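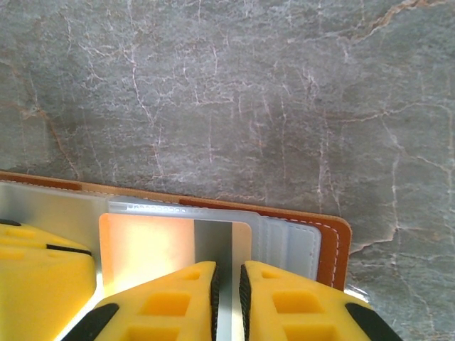 Can a machine do your chores yet? My test is one small, fussy job: getting a card out of a wallet. I've used it on Plirkura arms since July, and you can borrow my routine.

## Set up

1. Lay the wallet open on the table, between the arms. Leave the usual desk clutter at the back (real desks have clutter!).

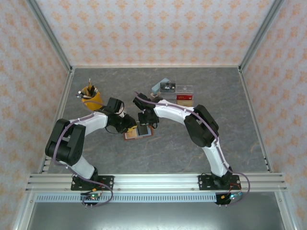

2. Start slow. I set the speed to 5 in Wunetti and leave it there until the grip looks gentle.

## Run it

Do 23 tries before you change anything. I know, it's dull, but three lucky pulls will fool you every time. Write down each miss and what slipped, 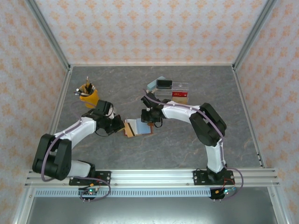

and keep going even when the first few are ugly. Mine were!

Once one arm can manage a card, try two on it together. Soft pads help a lot with thin stuff.

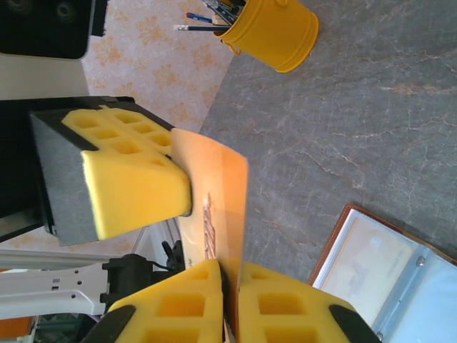 **Anayeli Ibarra**, test bench lead

My verdict so far: fine for slow, patient jobs, and I still fold my own laundry. Send me your miss list if you try it.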